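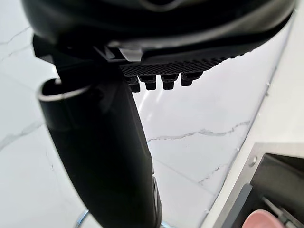 Prakix TL-5 Tripod Review

The TL-5 is the larger of the two travel tripods Prakix sells at present, and the only one with a removable center column. I have used it since September, mostly with a mid-size mirrorless body and a 70-200 zoom, and for a shorter period with a 4x5 field camera. My previous travel tripod was a Markwood with twist locks, which I kept for comparison through most of this test.

Weight on my kitchen scale, with head and without the bag, is 1424 grams. The head is a plain ball head with a separate pan lock and a friction dial. The legs have four sections and fold back over the head for packing.

Legs and locks

The locks are twist type with rubber sleeves. A quarter turn releases each one. All three locks on a folded leg can be gripped in one hand and opened together, and the leg then drops to full length under its own weight. On the Markwood I always had to pull the last section out.

The anti-rotation keys are good. With the lower sections loose there is a small amount of play, and with them tight there is none I can feel. The thinnest section flexes if you press sideways on it near the foot. This matters in wind with the legs fully out. With that section pushed in and the rest extended, the tripod is a good deal stiffer, and I use it that way when I can accept the lower height.

The leg angle stops are spring loaded and have three positions. The springs on two of mine are strong and the third is noticeably weaker. It still clicks into place, but you have to look at it. I wrote to Prakix and was told this is within tolerance.

Head

The ball moves smoothly at light loads. With the 70-200 mounted by its foot, the friction dial holds the lens at moderate angles but not when pointed steeply down. Tightening the main knob causes a slight drop in framing. At 200mm the drop is enough to correct for, so I aim a little high and then lock. The Deák head I use at home does not do this to any degree I can see, but it costs more than the entire Prakix kit and weighs nearly half as much as the tripod.

The clamp is the usual dovetail type. It accepted every plate I own except one older Villness plate, which is slightly narrow and slides when the clamp is fully tight. That is more likely the fault of the plate.

The pan base has degree marks. They are printed, and the zero mark has begun to wear off. Panning is even, with no rough spots, but the pan lock knob is small and sits close to the main knob. In gloves I have turned the wrong one several times.

Stability

For a simple check I put the camera on the tripod on a concrete floor, set a two-second timer and shot 11 frames at 200mm and 1/15 second, with the center column down and the stabilizer off. All of them were sharp at full size. I repeated it with the column fully raised and kept 5. The column should be treated as an emergency measure.

With the field camera the legs carried the load, but the head was at its limit. Racking the back for focus moved the whole camera enough to see on the ground glass. I would not buy it for that use. Szu-yu Yau, who owns the smaller model, finds it fine with a 6x6 folder, and I would expect the same here.

Removing the column takes a hex key, supplied, and a minute or two. The head then mounts directly to the top casting and the tripod goes nearly to the ground. The key clips inside one leg and has stayed there.

Wear and cleaning

I have stripped the legs once, after using them in salt water. The sections come apart without tools. The shims are marked left and right, and the grease is thin and clear. One shim had a small burr, which I removed with a fine file. The rubber feet unscrew, but spikes are extra and were not tested.

The carry bag is thin nylon with a strap that slips. I stopped using it.

Verdict

Good legs, average head. If it were sold without the head I would recommend it with few reservations. As a kit it suits a body and lenses up to a 70-200 f/4. Heavier than that, budget for another head from the start and keep the Prakix one as a spare.

Updated 11th August: the weak angle stop has not become any worse. The zero mark on the pan base is now gone.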